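Reviewed after one heating season of daily use, October to March, in a bench room that gets no direct sun.

# Kundeo hardwax oil, satin, two-coat system

The Kundeo kit is sold as a complete finish for wooden worktops and tables: one can of oil, one small bottle of hardener, two pads and a sheet of instructions. I applied it to a maple bench top and to a set of birch shelves. For comparison I did a second maple board, from the same plank as the bench edge, with Dramico wiping varnish, which I have used for years.

## Preparation

The sheet says to stop sanding at 150 grit. I went to 180 on one half of the bench and the oil took unevenly there, with dry-looking spots that needed a second pass. The half stopped at 150 was uniform after one coat. Follow the sheet.

Vacuum, then wipe with a cloth barely damp with mineral spirits. A tack cloth left a faint residue on the birch that showed up under the first coat as dull streaks, and I had to sand one shelf back.

## Application

Mixing ratio is 10 parts oil to 1 part hardener by weight. The bottle has volume marks only, so a scale is required. Working time after mixing is listed as 40 minutes. In a 68 degree room I found the mix starting to drag a little before that, and I would plan batches for half an hour.

Coverage is listed as 300 square feet per quart. I weighed the can before and after and worked it out to 347 on maple, one coat, which is better than claimed. The birch drank more and came in under the listed number, but I didn't keep the exact weight.

Buff off everything that hasn't soaked in. Any film left on the surface stays tacky for days and then has to be scraped.

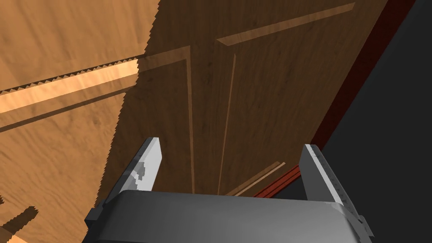
On the subject of cure time, a reader of the earlier notes wrote in to say that the seven days on the label had been too short for a kitchen table, and that rings from a water glass were still appearing on day nine. The same reader waited two more weeks, rubbed the rings out with a white pad and a little fresh oil, and had no trouble afterward.

My results agree with that. A water drop left for an hour on day seven raised the grain slightly. On day 21 the same test left nothing. Treat seven days as light use only and keep wet items off it until three weeks have passed.

## Wear

The bench gets clamps, hot glue and the occasional spilled coffee. Glue pops off cleanly with a plastic scraper. Coffee left overnight marked the surface faintly and the mark came out with the maintenance oil. Steel wool plus any moisture leaves black specks in the maple - use synthetic pads.

Scratches show less than on the Dramico board and are much easier to fix, as a spot repair blends in at the edges. The varnish resists water better from the start, but a deep scratch in it means sanding the whole panel.

## Complaints

- The can lid bends on first opening and never seals properly again. I moved the rest to a jar.
- Replacement pads are sold only in packs of 2 and wear out fast on open-grained wood.
- The satin is closer to matte. Anyone matching existing satin furniture should do a test piece.

## Verdict

Good on maple, acceptable on birch if you budget extra oil. I would buy it again for work surfaces. For a bathroom vanity or anything around a sink I would stay with the varnish.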